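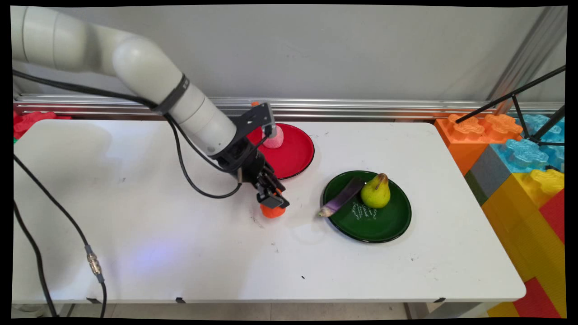
Groddale Residents' Board > Public Services > Proposed changes to branch library loan periods

pistine_reader
Posted 16/11/2019
The Dilterport Library Service has published its draft loan policy. The standard loan would be reduced from 28 days to 21, and the limit on reserved items would be removed. Written comments are accepted at any branch desk. Members are asked to keep replies in this thread to the policy itself.

Orakzai_Branch_Friends
Our group supports the shorter period. The Orakzai branch holds 4000 volumes, and at the October meeting we were informed that 144 reservations were outstanding. A shorter loan would move popular titles along.

hillside90
I must disagree. Many residents on the Groddale side depend on a bus that does not run every day. Twenty-one days is adequate for a novel. It is not adequate for a course textbook or a long history.

pistine_reader
The draft permits two renewals by telephone, provided no other reader has reserved the item. See section 4.

hillside90
Section 4 excludes large-print books from telephone renewal. Those readers are the least able to travel.

Orakzai_Branch_Friends
That is a fair objection, and we had overlooked the exclusion. We maintain our support for 21 days but will request in writing that large print be treated in the same manner as other stock.

quiet_stacks
May I ask whether the fine schedule is affected? The present cap is 90 cents per item.

pistine_reader
The schedule is unchanged in the draft. Comments on fines should be sent separately to the Pistine office.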